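Kevska 站内搜索 · 中小网店版

产品介绍 | 功能 | 价格 | 常见问题

做网店的朋友大概都有过这样的时刻:货明明在架上,顾客在搜索框里敲了几个字,页面上却冷冷清清地写着"没有找到相关商品",然后人就走了。花了钱、花了心思,好不容易从外面的搜索引擎把人请进门来,却在自家店里走散了,想想真是可惜。Kevska 站内搜索就是为这件事做的。我们自己也开过店,所以做起来难免有些絮叨,这一页也写得长了些,您泡杯茶慢慢看就好。

它是什么

简单说,Kevska 是一个装在您自己网站上的搜索框,连同背后的索引和后台。它不替您去外面抢排名,只管顾客进店之后的事:听懂他们在找什么,把合适的商品排在前面,再把他们搜过的词整理好给您看。安装的时候把一小段代码贴进页面模板,再在后台填上商品数据的地址,系统就会自己去读取、建立索引。商品不多的店,喝完一杯茶的工夫就能看到结果了。
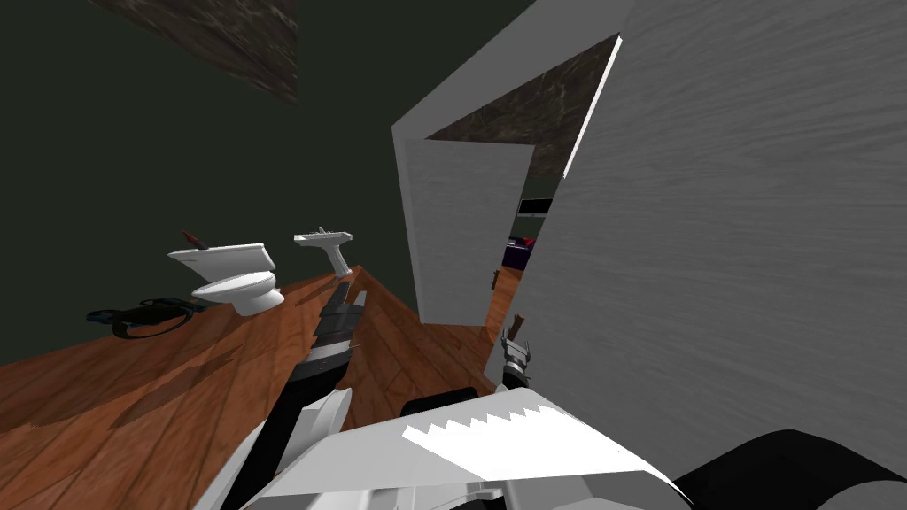 白色坐便器与立柱式洗手盆

听得懂顾客的说法

同一样东西,各地叫法不一样,这一点卖家居卫浴的店主体会最深。有人搜"马桶",有人搜"坐便器",还有人搜"抽水马桶",更有人急急忙忙打成"马捅"。Kevska 自带一份中文同义词表,也会处理常见的错别字、拼音输入和中英文混写。您要是卖的东西比较偏门,可以在后台自己添词,添完保存即可,不必重建整个索引,也不必找技术人员帮忙(当然,找我们帮忙是随时欢迎的!)。

长句子也没有关系。顾客输入"小户型用的浅色柜子",系统会把它拆成几个有意义的部分,分别去对商品标题、属性和描述,再合起来排序。标题里命中的分量重一些,描述里命中的轻一些,这几项权重都可以在后台用滑块调整,旁边就有实时预览,调得不满意,点"恢复默认"便回到原来的样子。

筛选与排序

搜索结果页左侧可以放筛选栏,按颜色、尺寸、材质、价格或者您自己定义的属性来分。属性值是从商品数据里直接读的,所以请尽量把数据填得整齐一些:同一种颜色,一会儿写"浅灰",一会儿写"灰(浅)",筛选栏里就会出现两个选项,看着不大体面。后台有一个"属性合并"工具,可以把这类写法归到一起,原始数据不会被改动。 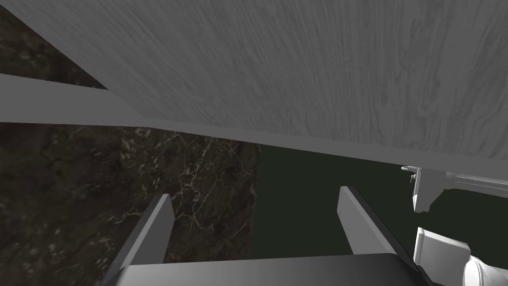 浅灰色木纹板面,纹理细部

关于图片,也顺便说几句。搜索结果里的缩略图由我们统一裁切和压缩,您上传原图即可。图片的文字说明会一并进入索引,写上颜色、纹理和用途,比只写货号要好找得多。我们见过不少店铺,说明栏里清一色是"图一""图二",改过之后,许多原本沉在底下的商品才有了露面的机会。

搜索报告

这是我们自己最喜欢的部分。后台每天更新一份报告,列出搜得最多的词、搜了却没有结果的词,以及有结果却没人点的词。没有结果的那一栏请务必常看,里面往往藏着顾客想买而您还没进的货,也藏着您有货却叫错了名字的情况。报告默认显示前 100 个词,可以导出成表格,也可以设定每周发到邮箱。

负责这一块的是 Blair Tosh,当初为了"零结果词"该排在第一栏还是第二栏,同事们争了好几个下午,最后还是依了 Blair,放在第一栏。今年 5 月起,报告里又多了一条按设备区分的曲线,手机和电脑上的搜法差别很大,手机上的词通常短得多,值得分开来看。
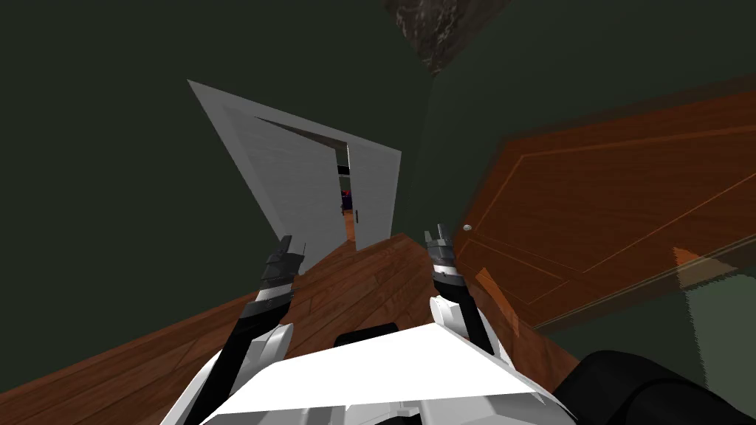 如果您同时在做搜索广告,报告还有另一层用处。顾客在店内用的词,常常就是他们在外面搜索时会用的词,把两边对照一下,广告关键词里哪些该添、哪些该停,心里就有数了。我们不直接连接任何广告账户,导出的表格用通用格式,您自己拿去用就好,交给代理公司也方便。

版本与价格

Karam 版:适合刚起步的小店。每月 659 元,最多收录 10 个商品大类,含同义词表、错别字处理和基本报告。

Lavititz 版:适合有多个站点的商家。一个后台可管理 3 个站点,各站点的词表可以共用,也可以分开。含完整报告和属性合并工具,价格按商品数量计算,请来信询价。

两个版本都按月付费,不收安装费,随时可以停用。停用之前,请记得先把自己的词表和报告导出来,那都是您一点一点攒下的东西,丢了怪心疼的。

常见问题

会不会拖慢我的网站?
搜索请求走的是我们的服务器,您的网站只加载一段很小的脚本,而且是在页面主体显示之后才加载。

商品更新后多久能搜到?
默认每小时读取一次。赶上大促,可以在后台点"立即更新"。

缺货商品怎么处理?
可以隐藏,可以排到末尾,也可以照常显示并标注"暂时缺货"。我们一般建议排到末尾,老顾客有时就是来看看它回来了没有。

支持繁体中文吗?
支持。简繁互搜默认开启,您只需维护一份词表。

可以先试用吗?
可以的。在页面底部留下网址和邮箱,我们会先用您的公开商品数据搭一个演示页,您搜几个平时顾客爱问的词,看看合不合心意再说。

由 Demport 提供技术支持与客户服务
本页更新于 2022年10月9日

申请试用 | 下载安装说明 | 联系我们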